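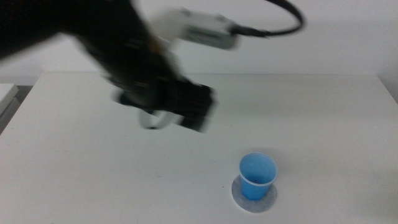 The arm on the move over the demonstration table, with the blue cup on its round mat.

Open Day at the Rampersad Robot Workshop: Your Questions

We use cookies to remember your settings and to see which pages people read. By staying on this site you agree to this. OK | Read more

Thank you so much to everyone who has written in about the open day! We have put the questions that come up most often on one page, and we hope it saves you a phone call (though you are very welcome to call anyway, on extension 444, and have a chat with whoever picks up).

When is it, and where do I go?
Friday, 27 Jul 2018, from ten in the morning until four in the afternoon. The workshop is on Clurndale Road in Flunthorpe, in the long low building behind the Oltmont warehouse. If you get as far as the railroad bridge you have gone past us, and there is a good place to turn around just on the other side.

Do I need a ticket?
No, you can just walk in. Schools and groups of more than eight should let Nosipho Van der Merwe know ahead of time, so that she can find you a slot when the demonstration room isn't too full. It holds fewer people than you might think.

What will I see the robot do?
The main demonstration is a small tabletop job with a cup and a round mat. It sounds like very little, I know, and one gentleman at our December evening told us he could do it with his eyes shut! But picking up something light without squashing it, and then setting it down where you meant to, takes a surprising amount of work from an arm, and most visitors end up staying for several tries. Johannes Lekota runs the table and talks you through each one as it goes.

Why is the table so bare?
We get this one every time. A plain surface makes it easier for people at the back to follow, and it makes life simpler for the arm, too. Later in the day Johannes may bring out a few more objects if the crowd is in the mood for it.

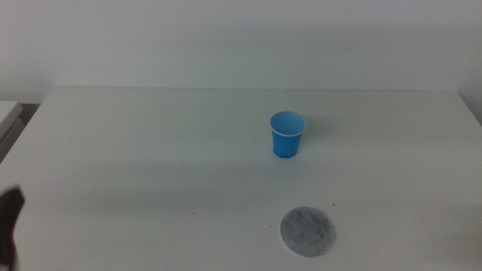 Cup and mat set apart on the white table.

Does the cup always end up on the mat?
Oh dear, no. Some tries go beautifully and some don't, and we leave the misses in because people learn a good deal from them (and the children love them). We keep a tally by the door, and last time we checked it stood at 3262 tries, going back to our very first open day.

Can I try it myself?
Yes, at the second station, where you can steer a smaller arm with a hand control. Turns are five minutes each when there is a line. Children under ten need a grown-up beside them.

How close can we stand?
Up to the yellow tape on the floor, please, and no leaning over it while the arm is moving. It can swing across the table faster than you'd expect. If you would like a closer look, ask, and Johannes will stop the arm between runs.

Is the building accessible?
It is all on one level, and the doors are wide. There are chairs in the demonstration room, and we are happy to bring one up to the front for you.

Is there food?
Coffee, lemonade and sandwiches in the front hall, and Nosipho's ginger cake for as long as it lasts.

May I take pictures?
Please do, only without flash.

Related pages
How to find us in Flunthorpe
Booking a school visit
Notes from the December evening
Meet the workshop team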